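Quiénes somos

Trudard es una empresa pequeña de cuidado y arreglo de ropa. Lavamos, planchamos, zurcimos y devolvemos. Llevamos 20 años en el oficio y seguimos desconfiando de casi todo lo que se dice sobre él, empezando por lo que dice la publicidad.

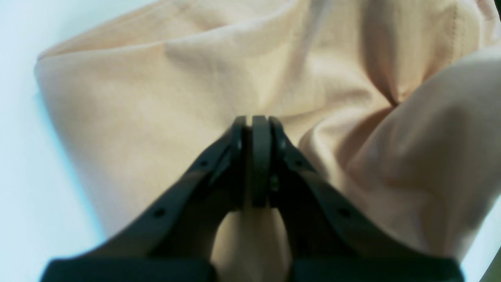
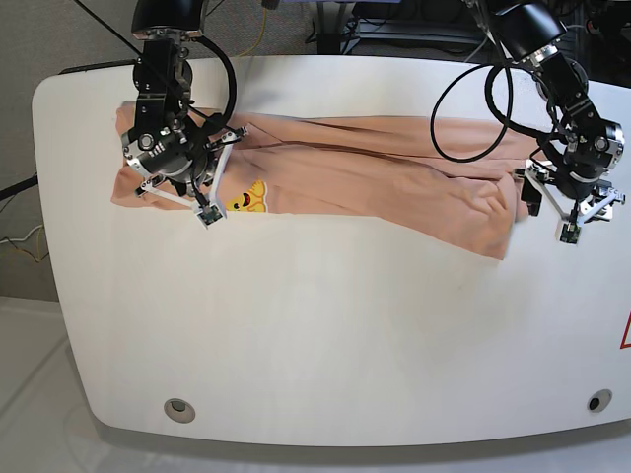 La empresa la fundó Waltraud Wyss en un local de la calle Hanen que antes había sido una mercería. Del comercio anterior quedaron un mostrador y una caja de botones que todavía usamos. Waltraud venía de trabajar en una lavandería de hotel, donde aprendió a doblar sábanas deprisa y a no creerse las etiquetas. Una etiqueta que dice «solo limpieza en seco» a veces protege la prenda y a veces protege al fabricante de una reclamación. Distinguir un caso del otro lleva tiempo, y ese tiempo lo cobramos.

Sobre la palabra «ecológico» tenemos nuestras reservas. Un proveedor nos ofreció un detergente llamado Kullau con una hoja impresa en la portada y ninguna ficha técnica detrás. Pedimos los datos 2 veces. No llegaron, y no lo compramos. Puede que fuera un producto excelente — no tenemos manera de saberlo, y con la ropa de otros no hacemos pruebas.

Tampoco prometemos quitar todas las manchas. El vino viejo sale a medias, el óxido depende del tejido y la lejía sobre un color oscuro no es una mancha, es una pérdida. Si creemos que un arreglo va a costar más de lo que vale la prenda, lo decimos en el mostrador. Hay clientes que se enfadan y hay clientes que nos piden que lo hagamos igual porque el abrigo era de su padre. En ese caso lo hacemos.

Hoy somos cinco personas en plantilla. Nos han preguntado por qué no abrimos una segunda tienda, y la verdad es que lo intentamos en el barrio de Gough. Duró un invierno. El alquiler era alto, los encargos llegaban mezclados y se nos extraviaron unos pantalones que tuvimos que pagar. Desde entonces miramos con recelo cualquier plan de crecimiento que quepa en una sola hoja.

En el último recuento del taller había 547 prendas sin recoger, algunas con el tique tan descolorido que ya no se lee el nombre. Las guardamos un año. Pasado ese plazo avisamos por teléfono y, si no hay respuesta, se donan. Rogamos que nadie nos pida una excepción en julio, cuando el almacén está lleno de edredones.

No tenemos valores corporativos enmarcados en la pared. Tenemos una lista de precios, un plazo de entrega escrito en cada tique y un libro de reclamaciones que se puede pedir sin dar explicaciones. Los precios se revisan en enero. Los presupuestos de arreglos se dan con la prenda delante, nunca por teléfono.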